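Liquide vaisselle : « On vous vend un geste, on oublie la casserole »

Propos recueillis en novembre, dans une cuisine où l'évier était plein.

Il ne fallait pas espérer un éloge. Quand on propose à cette ancienne formatrice en entretien ménager de parler des flacons à pompe, des bols de trempage et de tout ce qui encombre désormais le plan de travail, elle commence par soupirer. Elle a accepté l'entretien à une condition, que son nom n'y figure pas. « J'ai encore des amis qui vendent des éponges », dit-elle.

Pendant 25 ans, elle a appris à d'autres comment laver, ranger, essuyer. D'abord dans des cantines, puis à Pradthorpe, un centre de formation aujourd'hui fermé, où la salle de travaux pratiques comptait plus d'éviers que de chaises. Elle en a gardé un cahier à spirale et une méfiance solide envers les objets qui prétendent simplifier la vaisselle.

« Prenez la pompe. On m'explique qu'elle dose. Elle dose quoi ? Elle donne une pression, et les gens en donnent quatre. Avec l'ancien bouchon, on voyait le filet couler et on s'arrêtait quand on avait peur pour le porte-monnaie. » Elle reconnaît tout de même que le gros bidon à poignée coûte moins cher au litre que le petit flacon joli, à condition de ne pas s'en servir comme d'une fontaine. Le problème, selon elle, vient de la générosité que ces grands formats encouragent. Quand le bidon est plein, on ne compte pas. Quand il est presque vide, on rajoute de l'eau dedans, ce qu'elle juge « ni bien ni grave, mais un peu triste ».

A-t-elle des chiffres ? Elle se méfie aussi des chiffres. Une brochure distribuée autrefois par Zeser, un grossiste qui fournissait le centre, promettait 847 lavages par bidon. « J'ai demandé des lavages de quoi. Une cuillère ? Un plat à gratin du dimanche soir ? On ne m'a jamais répondu. » La brochure suivante annonçait 1 000 lavages, pour le même bidon. Elle l'a collée dans son cahier, sans commentaire, à côté de la première.

Sur la question du bol, en revanche, elle s'anime. Elle défend le bol depuis toujours : un récipient large, peu profond, réservé à cet usage, dans lequel on met le produit avant d'ajouter l'eau tiède. On y trempe l'éponge et l'on s'épargne ainsi les coups de pompe à répétition. Elle le préfère en plastique, parce qu'il ne s'ébrèche pas contre le robinet, et d'une couleur qui ne ressemble à rien d'autre dans la cuisine, pour que personne n'aille y servir la salade. Elle concède que ses élèves trouvaient la chose un peu vieillotte.

« On me dit qu'il suffit d'amener le bol sous le bec. Très bien. Et on l'incline comment ? Si on le tient à plat, la première giclée rebondit au fond. Si on le penche trop, tout part sur la table. J'ai passé des matinées entières là-dessus, et je ne suis pas certaine d'avoir convaincu deux stagiaires. »
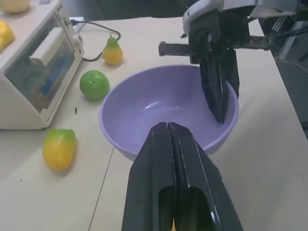
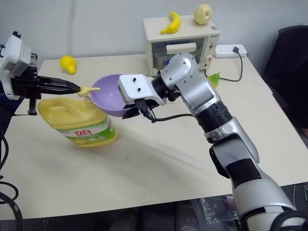 Bidon jaune à pompe, bol mauve, quelques fruits factices. 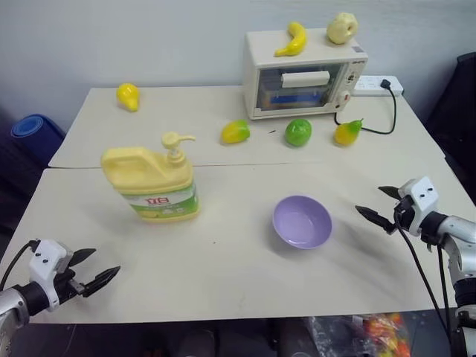

Pietrzak, de son côté, ne croit pas au bol et tient à ce que cela soit écrit. Un récipient de plus, fait-il valoir, c'est un récipient de plus à laver, et la mousse qu'on y prépare est retombée avant la troisième assiette. Il verse directement sur l'éponge, une noisette, et recommence s'il le faut. Il ajoute que l'eau du bol devient grise bien plus vite qu'on ne veut l'admettre, et que personne ne la change à temps.

L'objection ne la surprend pas. Elle en accepte même la moitié. « L'eau grise, oui, c'est vrai. Il faut la changer, et les gens ne la changent pas. Mais la noisette sur l'éponge, je l'ai vue de près pendant des années, sa noisette. C'était une noix. » Elle admet n'avoir jamais mesuré proprement la différence. Au centre, on avait commencé un relevé, avec un bidon par groupe et un trait de feutre chaque soir sur le côté. Un des groupes a fini par se servir dans le bidon de l'autre et l'affaire en est restée là.

Reste la question de la place. Elle supporte mal les cuisines où le produit vaisselle, le petit four, les fruits et la pile de courrier se partagent la même surface. Un four de comptoir, dit-elle, finit toujours par devenir une étagère. On pose une banane dessus en passant, puis une pomme, puis on veut faire griller du pain et il faut tout déménager. Elle n'a rien contre ces fours. Elle en possède un, qu'elle utilise « surtout pour les restes », et son dessus n'est pas plus dégagé que celui des autres. Elle le montre d'un geste du menton : un torchon, deux citrons, une paire de lunettes.

Pour la coupe de fruits en plastique, qu'elle voyait dans toutes les salles de démonstration, elle est moins indulgente. « Ça prend la poussière et ça prend le gras. Il faut les laver aussi, figurez-vous. On lavait des pommes que personne ne mangerait. » L'exercice avait au moins un mérite, reconnaît-elle après un silence : une poire bosselée apprend à passer l'éponge dans les creux.

On lui parle enfin de Drasex, le distributeur mural que l'un de ses anciens collègues a fait installer au-dessus de son évier et dont il se dit enchanté. Elle a essayé. Le bec goutte, d'après elle, et le réservoir oblige à monter sur un tabouret. Le collègue assure que le sien ne goutte pas. Elle demande à voir.

Avant de partir, on lui pose la question attendue, celle du bon geste. Elle refuse d'abord, puis finit par répondre en faisant couler l'eau : les verres en premier, le gras en dernier, une seule pression dans le bol, et on attend de voir avant d'en remettre. La casserole du fond, elle, trempait depuis la veille. Elle l'a repoussée au bord de l'évier et a commencé par les tasses.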